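Govora Community Workshops
Monthly safety inspection: ground floor and yard
Inspected by: Matvii Koval
Date: 16 March 2022
Sheet 47

1. Fire exits and routes
Front door: OK. Opens fully, push bar works.
Yard door: ACTION. Bottom bolt stiff. Door opens but needs a shove. Petro Zinchenko to grease the bolt and check the hinge screws.
Corridor: OK. Two pallets by the stairs at the last visit have gone.
Exit signs: OK, all lit.

2. Fire extinguishers
Kitchen, CO2: OK. Pin and tag in place, gauge not fitted on this type.
Corridor, water: OK. Needle in green.
Paint store, foam: ACTION. Wall bracket loose on one side. Extinguisher is standing on the floor for now. Refit with longer screws.
Service due for all of them in September.

3. Electrical
Sockets and switches: OK, apart from a cracked faceplate in room 19. Socket switched off and taped over. Replace before the room is let again.
Extension leads: ACTION. One lead in the sewing room was still wound on its reel with the heater plugged into it. Unwound while I was there. Heaters should go straight into the wall, please remind the evening group.
Portable appliances: OK. Kettle 812 has a new label, the old one had rubbed off.

4. Work surfaces and benches
Sewing room: OK. Cutting table steady.
Woodwork: one bench rocks, front left foot missing. Wedge fitted, proper foot on order from Tellton.
Tabletops: wipe clean, no sharp edges found. Items should be cleared from them at the end of each day. 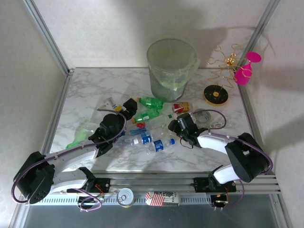
Item 4, tabletop with bottles.

5. Storage and substances
Paint store: locked on arrival, key in the office. Shelf brackets OK.
Cleaning cupboard: ACTION. Tub of Lava hand cleaner with no lid on the lower shelf. Find a lid or throw it out.
Data sheets: folder is up to date but page 44 is torn across. Reprint.

6. First aid
Kitchen box: short of medium plasters and eye wash. Added to the order.
Accident book: no entries since the last inspection.

7. Yard
Gate on the Laskowska side: OK, closes and latches.
Drain cover: OK now, reseated after the frost.
Steps: moss on the lower two. Scrub and grit.

Actions passed to Petro Zinchenko. Yard door and paint store bracket to be done first.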